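卓上ゲームづくりの会「パルタウ」 参加者募集

紙とペンで、まだ誰も遊んだことのないゲームを一緒につくりませんか。

パルタウは、サヴェヴソープの貸しスタジオ「グレワル」に集まって、オリジナルの卓上ゲームをつくっている会です。すごろくのような単純なものから、ルール説明だけで30分かかる重たいものまで、好みは見事にばらばら。自分の案が他の人の手で思わぬ遊ばれ方をする、あの時間が楽しくて続いています。

今回募集するのは、12月の発表会に向けて新作を1本仕上げる「夏はじまり組」です。経験はいりません。ゲームは好きだけれど自分でつくるのは初めて、という方を特に歓迎します!

活動のながれ

前半はマス目のある盤を使うゲームに絞ります。駒が進む、戻る、ぶつかる、囲まれる。四角が並んでいるだけで、できることは驚くほどたくさんあります。マスの数をひとつ減らしただけで急に面白くなることもあって、ここは何度やっても飽きません。

後半は2人1組になり、お互いの試作品を遊んでは直します。駒は木の実でもボタンでもかまいません。きれいな絵は最後の最後で大丈夫です。鉛筆の線がぐちゃぐちゃに重なった盤のほうが、遠慮なく書き足せて話も弾みます。
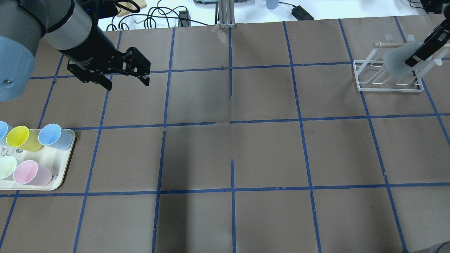
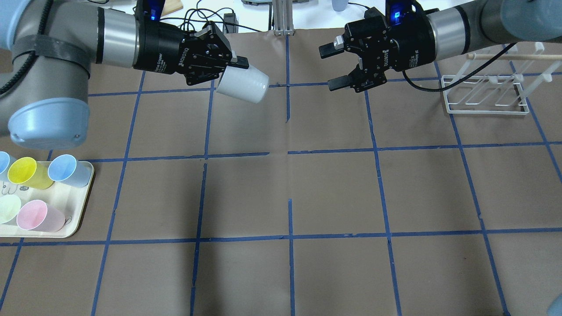
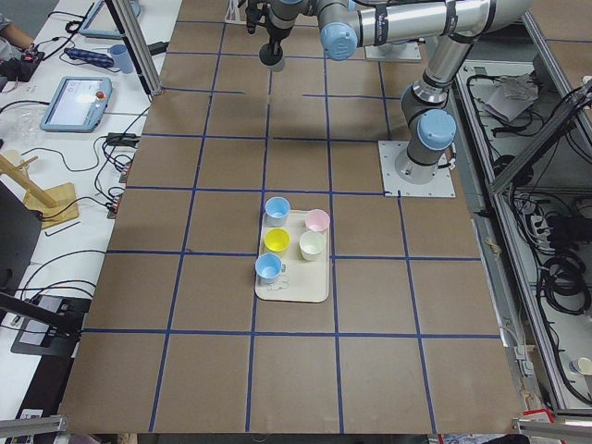
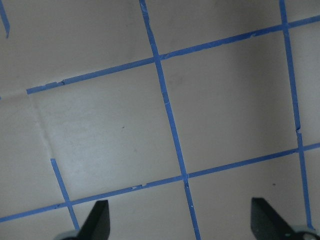 テープで区切ったマス目。3枚目は、トレーにのせた小さなカップ。

募集要項

対象:高校生以上の方
定員:12名(応募多数の場合は抽選)
回数:全7回、毎回夜7時から2時間ほど
会場:グレワル 2階(サヴェヴソープ駅の北口側、文具店オミスのとなりの建物です)
参加費:無料。材料を買い足したい方は各自でお願いします
持ち物:筆記用具、はさみ、好きなゲームをひとつ(貸し出しはしません。初回の自己紹介で使います)

全部の回に出られなくても申し込めますが、初回と発表会はできるだけ予定を空けておいてください。途中から組む相手が変わることもあります。

こんな方に来てほしいです

・トランプのルールを勝手に変えて家族に怒られたことがある
・説明書を読むのが好き、または大の苦手
・負けてもわりと機嫌がいい

苦手な方の意見は本当に助かります。説明書のわかりにくいところを、真っ先に見つけてくださるので。

申し込み方法

グレワルの受付にある用紙に記入するか、オミスの店頭の応募箱に入れてください。お名前、連絡先、最近遊んだゲームとその感想を一言(「つまらなかった」も歓迎です!)書き添えてください。

締め切りは2018年6月28日、当日の受付終了までです。結果は応募した方全員にお知らせします。見学だけの方も、受付で一声かけていただければいつでもどうぞ。

パルタウ 運営一同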